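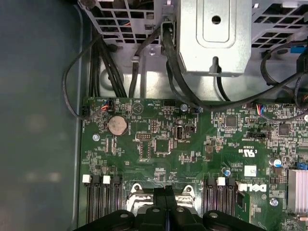

首页 小说 随笔 旧刊 投稿 关于我们

本站使用Cookie以改善您的阅读体验。继续浏览即表示您同意。 [接受] [设置]

二楼的钢琴

2026-01-01 文/So-ying Hsueh

我搬进那栋楼的时候,房东只交代了两件事:垃圾别放走廊,二楼的钢琴别碰。

我说我又不会弹。他说,不会弹的人才最爱碰。

这话还真让他说中了。头一个礼拜我路过六七次,每次都忍着,到第二个礼拜就忍不住了(谁能忍得住啊,一架立式钢琴孤零零靠在楼梯拐角,盖子还没锁)。我伸一根手指,按了最中间的那个键。没响。我又按旁边那个,也没响。再往右,“当”一声,大得吓人,三楼马上有人开门喊:“谁啊?”

我拔腿就跑,鞋都跑掉了一只。

喊话的是Pretorius老太太。别问我她为什么姓这个,她丈夫的姓,丈夫早没了,姓留下来了,她说用惯了,改证件又麻烦。第二天早上她拎着我的鞋来敲门,脸上一点表情都没有。

“三十八码,”她说,“我挨家问的,你是第四家。”

我请她进来喝茶。其实我屋里只有一个杯子,只好给她用杯子,我自己用饭碗。她喝了半杯,看看我的箱子,看看我的墙,问我是做什么的。我说在Grornari做客服,卖窗帘的,天天听人骂颜色不对。她点点头,说那你耳朵应该练得不错。

“钢琴是我的,”她又说,“搬不上三楼,卡住了,就放那儿了。”

“卡了多久?”

“四十年。”

我差点把饭碗扣在腿上。她说当年请了五个人来抬,抬到拐角,死活转不过去,往上不行,往下也不行,五个人坐在楼梯上抽了一包烟,后来总算把它挪到墙边立稳了,收了钱就走了。她丈夫说先放着,过了年再想办法。过了年又说等天暖和。你看,人就是这么过日子的。

后来我跟她熟了,傍晚常坐在楼梯上听她弹。那琴哑了好些键,她也不修,碰到哑的地方就自己哼一声补上。有一支曲子叫《Fledanska》,她说是丈夫老家那边跳舞用的,原本很快,得转圈,转到裙子都飞起来。可她弹得慢极了,弹一句,哼一声,再弹一句。我问她干嘛不弹快一点,她说弹快了她哼不过来。

我笑得趴在扶手上。她倒没笑,拿脚踢了踢我的拖鞋,叫我坐好。

七月的时候楼里出了件大事:房东要把房子卖了,买家是开旅馆的,叫什么Skanau,招牌都设计好了。楼梯要拆,要装电梯。通知贴在大门口,底下一行小字,公共区域的杂物请自行清理,逾期代为处理,每件收费200块。

杂物!我看到这两个字就火了。我那天在公司刚被一位客人骂了快一个小时,603块钱的窗帘,他非说阳光透过来显得他脸色不好。我一肚子气正没处撒,冲上三楼就跟老太太说,咱们得找他们理论去。

她在剥毛豆,头也没抬。

“理论什么?”

“钢琴啊!他们说是杂物!”

“是挺杂的。”她说,“你帮我把那个盆拿过来。”

我把盆拿过去,坐下来跟她一起剥。剥着剥着我气就消了大半,开始想别的办法:卖掉?送人?我当晚在网上发了个帖子,浏览151次,留言两条,一条问包不包邮,一条问拆开的木头卖不卖。我没敢念给她听。

搬走前的最后一晚,她下楼来了,穿了条我从没见过的深红色裙子,头发也梳过了。她把琴凳往旁边一推,叫我坐。

“我不会啊。”我说。

“你就按这几个。”她抓着我的手指,一个一个摆上去,“左边这个,这个,再这个。一直按,别停,快一点。”

我就按。左边这个,这个,再这个,跟个傻子似的。她听了一会儿,说再快,我就再快。楼里的人陆陆续续都把门打开了,一楼那个卖鱼的还端着碗。有个键按下去弹不起来,我拿小指头把它抠上来,接着按。

然后老太太就在那个拐角转起来了。地方那么窄,当年五个大男人抬着琴都转不过去,她扶着墙,提着裙子,一圈,又一圈。碰到哑的地方,她还是哼一声。我手腕酸得要命,也不敢停。

转完她坐在台阶上喘,喘了好半天,脸红扑扑的,伸手找我要水。我跑上楼拿了那个杯子。

“左边第二个,”她喝完了跟我说,“你一直按错。”

上一篇 下一篇 返回目录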